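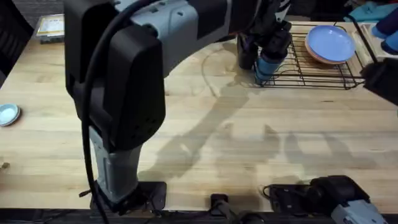 *A two-arm tabletop installation with dish rack, Filtley workshop.*

# Filtley dish bench

The **Filtley dish bench** is a two-arm robotic workstation built in a shared workshop in Filtley. It handles household tableware on a wooden tabletop and is operated by members of the workshop, who also designed its mounts, wiring and control software. The name is informal. Build notes refer to it as "the bench" or, in early entries, as "Drumbridge," after the building in which the workshop was first housed.

## Background

The project began as an attempt to automate the clearing of the workshop kitchen. The first version had a single arm bolted to a steel cart. Its reach was adequate, but the cart shifted during fast moves and had to be realigned with the rack after each session. The cart was abandoned in August, and the arm was moved to a fixed table. A second arm was added later in the same build period, when it became clear that stacked plates could not be separated reliably with one gripper.

## Construction

### Table and mounts

The tabletop is light butcher block. Both arms are mounted along the front edge, which leaves the far side for the rack and other kitchen items. The mounts clamp to the edge, so an arm can be moved sideways without drilling new holes. Each mount is checked for play by hand before power is applied. A loose clamp shows up in the logs as a slow drift in the taught positions, usually in one direction.

### Arms and grippers

Each arm carries a two-finger gripper. Finger tips are treated as wear parts. Several tip materials were tried, and softer ones were preferred for glazed plates, where hard plastic tended to slide on the rim. Grip force is limited in software, with a separate limit for each class of object.

### Cabling

Cables run along the outside of the arms, with slack left at the joints. Routing was the most frequently revised part of the build. Too little slack pulls on the connector at full extension — too much allows a loop to reach the tabletop and sweep light objects aside. Tie points were placed by moving each joint through its range with the motors off.

### Control

A controller board sold under the name Jidico reads the joint encoders and passes targets to the drives. Motion planning runs on a desktop computer under the workshop's own package, Panyasiri, which keeps both arms in one shared coordinate frame. Earlier software planned for the arms separately and relied on a fixed dividing line down the middle of the table. That line prevented collisions but also ruled out any task near the center.

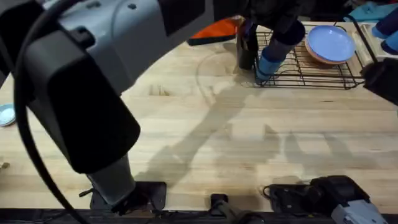
Ngọc Trương has argued in the workshop's build log that the dividing line should have been kept as a fallback mode, on the grounds that a shared planner fails for both arms at once. The current software has no such mode. A planner fault stops all motion, and the operator must clear it at the keyboard.

## Operation

A session starts with calibration. Each gripper is brought to two reference points on the tabletop, and the offsets are stored. The procedure takes about 11 minutes and is repeated whenever a clamp has been moved. Rack position is entered separately. The wires are too thin for the depth sensor to resolve well, and the operator therefore marks the corners of the rack by hand.

Plates are approached from the rim. For stacked plates, one arm steadies the lower plate while the other lifts the upper one at a shallow angle. Cups are taken from the side, below the lip. Small round objects are gripped low, close to the table, with the fingers closing at reduced speed.

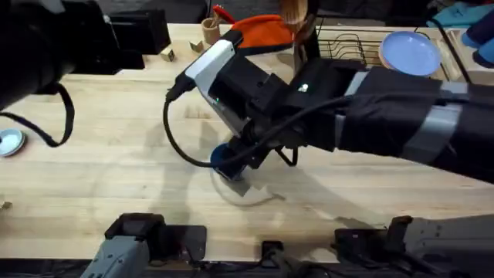

Closing speed matters more for these objects than grip force. At normal speed the first finger to make contact pushes the object out of line before the second arrives, and the grip closes off center. Reducing speed over the last part of the stroke corrected most of these errors, at the cost of a longer cycle.

## Known limitations

- Shadows from the arms can be read by the vision software as object edges, mainly under side lighting.
- Cloth is not handled. Folded fabric is excluded from the planner's object list.
- Fabric sleeves protect the joints from splashes but can bunch at the elbow — they are pulled straight before calibration.
- Clamp mounts need retightening more often than bolted ones.

## See also

- Bimanual manipulation
- End effector
- Hand–eye calibration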